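Proyecto Bevgate: enseñar a un robot a clasificar objetos mediante teleoperación

Memoria de la asignatura Proyecto de Robótica, Escuela Técnica de Kostton

1. Objetivo

El trabajo consistía en enseñar a un robot humanoide a repartir objetos entre dos cestas, una para fruta y otra para material de oficina. No se programó ninguna trayectoria. Un operador guiaba el brazo a distancia y el sistema guardaba las posiciones articulares junto con las imágenes. Con esos datos se entrenó después una política por imitación.

2. Montaje

Se trabajó sobre una mesa blanca apoyada contra la pared, con una cesta de mimbre a cada lado. El nombre de la categoría se escribió a mano sobre el tablero. Los objetos por clasificar se colocan en el centro, al alcance de la pinza: piezas de fruta y rollos de cinta adhesiva, entre otros. Una cámara en la cabeza toma la mesa desde arriba.

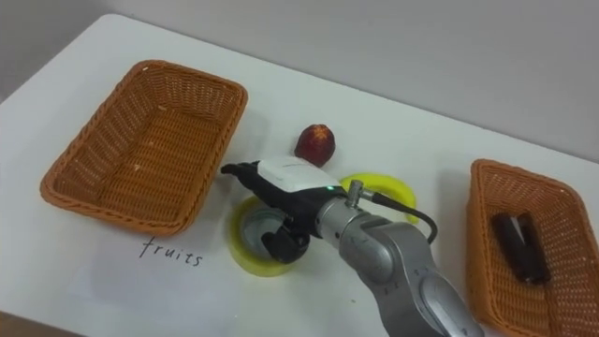 3. Grabación de las demostraciones

El operador maneja el brazo con el mando Sison. Cada demostración empieza con la pinza abierta y termina cuando no quedan objetos en el centro. Grabamos 43 demostraciones en marzo y descartamos 2 por pérdida de conexión con el mando.

La fruta dio más trabajo que la cinta. Con la fruta redonda hay que bajar la pinza en vertical, y con el plátano conviene entrar por un extremo y a poca altura. Al principio cada operador lo hacía a su manera y los datos salían poco uniformes, así que fijamos un orden: primero la fruta, después lo demás.
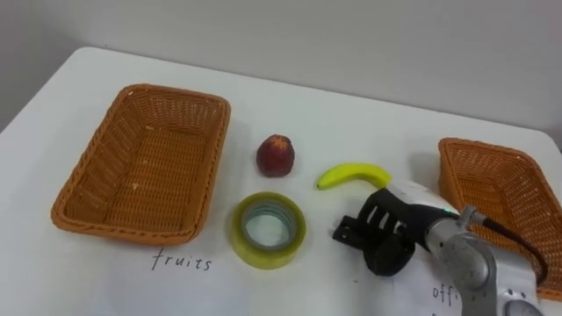 ¿Cuántas demostraciones hacen falta para que el robot aprenda la tarea?
Depende de cuánto cambie la posición de los objetos. En nuestro caso, con unas 18 el brazo ya repetía el movimiento general, pero fallaba el agarre si la fruta se desplazaba unos centímetros. Con el conjunto completo el agarre mejoró bastante.

4. Entrenamiento y problemas

El entrenamiento se hizo en el servidor Fedberg, de noche, que era cuando estaba libre. La primera versión soltaba los objetos demasiado pronto, sobre el borde de la cesta. Al revisar los datos encontramos que varios operadores abrían la pinza antes de parar el brazo. Repetimos esas grabaciones con una pausa corta encima de la cesta y el fallo se redujo.

También hubo que vigilar el cable del robot, que va por el suelo y puede engancharse si se mueve la base. Durante la grabación el robot permanece de pie junto a la mesa y solo se teleopera un brazo.
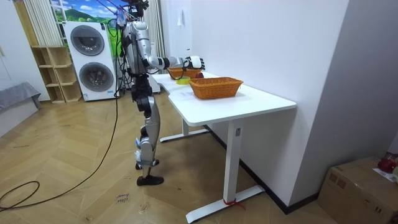
Figura 3. El robot junto a la mesa, con un brazo extendido hacia la cesta del fondo.

5. Trabajo pendiente

Falta probar con las cestas cambiadas de lado y con objetos que no aparezcan en las demostraciones. También queda por medir la diferencia entre operadores con y sin experiencia en el mando.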